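The Long Road to the Junk Drawer

My grandmother kept a tin of string on top of her refrigerator, and whenever I asked her what it was for she said it was for the day we needed string. I thought about that tin a good deal this spring, while I was driving from one workshop to another asking people when, if ever, a machine was going to come and tidy my house.

The first person I put it to was Edith Paucar, who has spent most of her working life teaching arms to pick things up (and, as she cheerfully told me over a very strong coffee, a fair part of it watching them put things down in the wrong place). She runs a small outfit called Morkelari, and she has a test she likes to give to visitors. She hands you a mug with your eyes shut and asks you to find the handle. You do it in a second, of course, and then she asks you how. I talked for quite a while and I don't believe I explained a thing.

"A mug is a kind object," she said. "It stays a mug. Now go home and look in your kitchen drawer."

Kadir Tuncer, over at Dağdelen, has the shop-floor version of the same complaint. His people pack parts, and the arms there are wonderful with anything stiff, 70 pieces an hour and never a sulk, but give them a bag, a glove or a length of cord and the whole line slows to a crawl. In April they let one arm try sorting cords by itself. Out of 159 attempts it managed 65 that he'd have been willing to ship. He was proud of that number, and after an afternoon with him I was a little proud of it too!

What makes soft and stringy things so hard is that they won't hold still for a plan. Pull one loop and six others come along, and the one you wanted has gone underneath. You and I feel our way through it with our fingertips, grumbling, half watching television.

Wires in a box are about as plain a chore as you could ask for, blue ones and yellow ones, and a gripper with teeth like a comb reaching in among them.
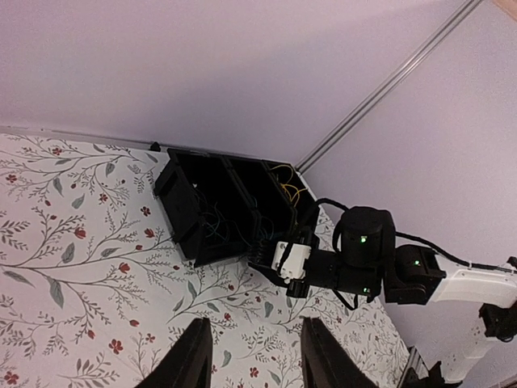 So will a robot be able to tidy a drawer full of cords on its own any time soon?

Probably for cords it has practiced on, in a spot it knows, with a person nearby to help out. A drawer it has never met is a much longer wait, and none of the people I visited would give me a year.

Birsen Canpolat, who repairs these arms for a living and has the least romance about them, told me she still does her own laundry and expects to go on doing it. She'd take a machine that matched socks, mind you. She has thought about where in the hallway she would put it.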